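Residence permit renewal: does a pending application cover travel and a job change?
Community help > Immigration and status

Gayan Khondokar
My temporary permit for Emholm expires in November. I filed the renewal online in August 2025 and have the receipt letter but no decision. Two points are unclear in the guidance. First, do I keep the right to work after the expiry date printed on the card? Second, can I change employer before the decision? I'm at Pilley now and have an offer from Drustex. The fee was 200 and I'd prefer not to pay it again.

Yurii Hnatiuk
Work: yes, if the renewal was received before the card expired. The old conditions carry over until a decision is issued. Keep the receipt letter with the card, as an employer will ask for both.

Change of employer: depends on the permit class. If the card names the employer, file a change notice before the first day at the new one. The notice costs 70 and does not restart the renewal. If no employer is named, update your details in the online account within seven days of starting.

Travel: the receipt is not a re-entry document. Do not leave after the expiry date without a return visa. 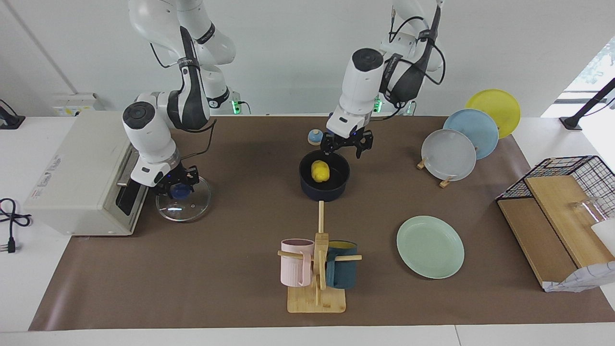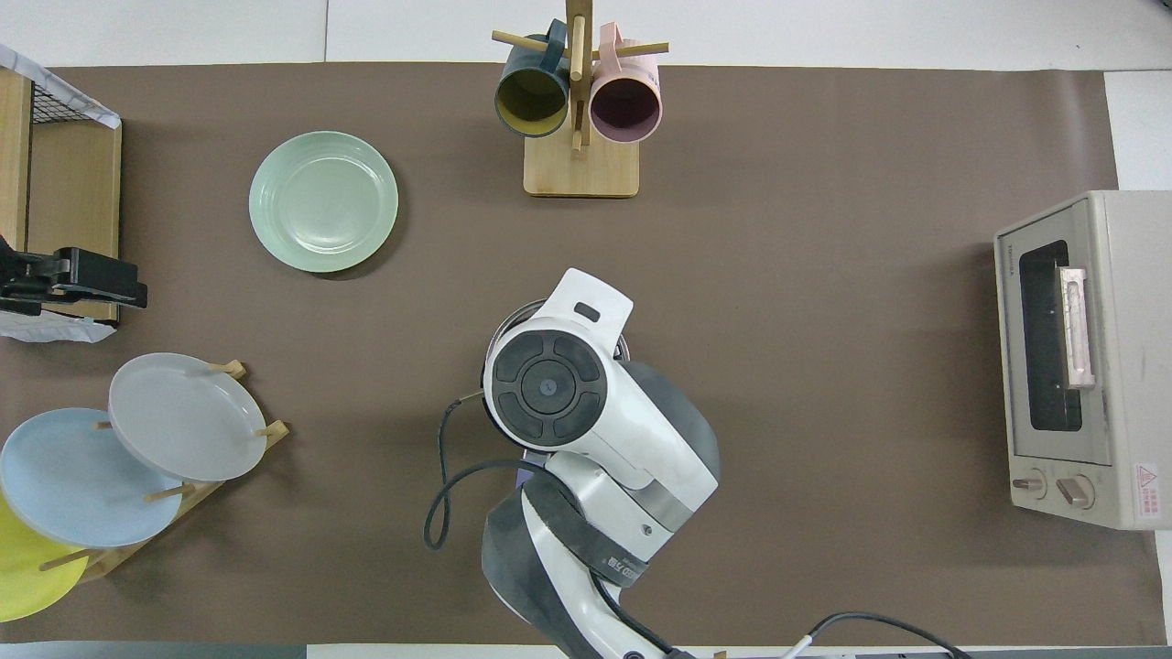
Tabletop with a brown mat and kitchen items, both pictures

Afia Ansah
Mine took ages. Just call them.

Leif Ljungberg
Agree with Yurii, with one correction. The change notice has to be acknowledged, and filing it is not enough. My start date had to be pushed back over this. Also check that the offer letter states the weekly hours. Mine did not, and the office sent it back.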